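Tips for teaching a two-armed robot to handle cloth around the workshop

I've been keeping these on a clipboard at Tremmont and people kept walking off with the clipboard, so now they live on a page! They're for anybody who is about to sit down at the hand controllers, or grab an arm by the wrist and lead it through a job, and would like their first afternoon to be more fun than mine was. Most of them are about fabric: towels, blankets, runners, anything that flops. Last updated April 7, 2026.

## Before you start

- **Do the job with your own hands first.** Do it slowly, with only a thumb and one finger on each hand, pinched like tongs. You'll find out very quickly how much you cheat with your palms, your hip and the edge of the table.
- **Decide what "finished" looks like and write it on tape.** Ours says things like *flat, long edge facing operator, no corner tucked under*. Stick it where you can read it from the chair.
- **Wipe the table.** Crumbs and thread ends catch under the cloth and change how it slides. A barely damp cloth, then a dry one.
- **Set out a bin for the next piece and a bin for the done piece**, and keep them on the same sides all day. Swapping sides after lunch is a great way to end up with two half-sets of recordings that don't match.
- Trim your loose threads. A gripper finger will find every single one.

## At the controls

Hold the controllers lightly. New people squeeze as if the cloth were going to escape, and a tight hand gives a shaky arm. Put your elbows on the armrests, drop your shoulders, breathe out, go.

Move at the speed of someone folding laundry while listening to the radio. Too slow is a real problem with fabric (I was surprised by this too!) because cloth that hangs still for ages between moves starts to slip, and then your demonstration is mostly about waiting. If you need to think, think before you pick up.

Grab further in than you want to. A pinch right at the hem looks tidy and lets go the moment the weight shifts. A finger's width in from the edge holds far better on towels, and on fleece I go in even more.

Let the idle arm be idle. It is so tempting to wave the second arm about while the first one works, and every bit of that waving gets recorded. Park it near where it will be wanted next, gripper open, and leave it alone. Cledwyn Kemeys taught me to rest that hand flat on my knee between moves with the clutch in, and my recordings got cleaner the same day.

Leave your fumbles in if you recover from them. Dropped a corner and picked it up again? Lovely, keep it, and tick the "recovery" box on the sheet. Dropped the whole thing on the floor? Stop, mark it as a miss and start over.

## Leading the arm by hand

Some jobs are nicer this way, smoothing especially. Put the arm in its free-drive mode, hold it above the gripper and keep your fingers well out of the joints. Stand to the side so that your sleeve stays out of the cameras' view. Long hair up, lanyards off, and one other person within reach of the stop button every time.

For smoothing, bring the gripper down closed and drag it toward the open end of the cloth in one long stroke. Short scrubby strokes push a wrinkle back and forth like a bubble under wallpaper.

## Rolls and long strips

My favorite! Rolls are harder than folds and much more satisfying.

1. Start with the loose end toward the table. If it's on the far side of the roll you'll be fighting it the whole way.
2. Grip the roll at one end and hold it level. A tilt that hardly shows at the roll makes a strip that wanders right across the table.
3. Lower the loose end until it touches, then travel sideways as you lower. Travel first and the end drags; lower first and it heaps up in a pile of little folds.

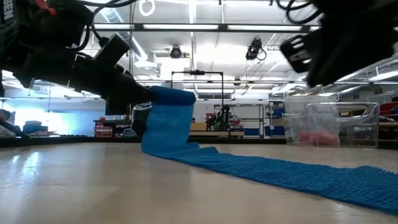

4. Watch the bend where the cloth meets the table. That's the spot that tells you how you're doing. Soft and rounded is good, and small ridges mean you should travel a touch more before you let any more down.
5. Bring the free arm in for the far corner only when there's enough cloth lying flat to hold its place.
6. Do the last straightening from the middle out to the ends.

Ribbed and crinkly fabrics grip the table more than smooth ones, so expect to lift and reset them where you would slide a bedsheet. Mix the two up over a session. If everything you show the robot is the same fabric, it learns that fabric.

## Keeping the recordings useful

We aimed for 1000 good runs on the Skedach towel job and ended up recording 3825 before we were happy. A lot of the extra ones came from my own habit of placing the towel in exactly the same spot every time. Toss it down! Turn it, bunch it, flip it over. Jingyi Cui drops hers from shoulder height with her eyes shut, and I've copied her ever since.

Name your runs straight away, the cloth first and the job second (*fleece-unroll*, *towel-halffold*). Take a proper break when your pinches start landing wide. Water, a walk to the loading door, wiggle your fingers.

Wash the practice cloths every couple of weeks, without softener, and hang them over the rail by the sink to dry.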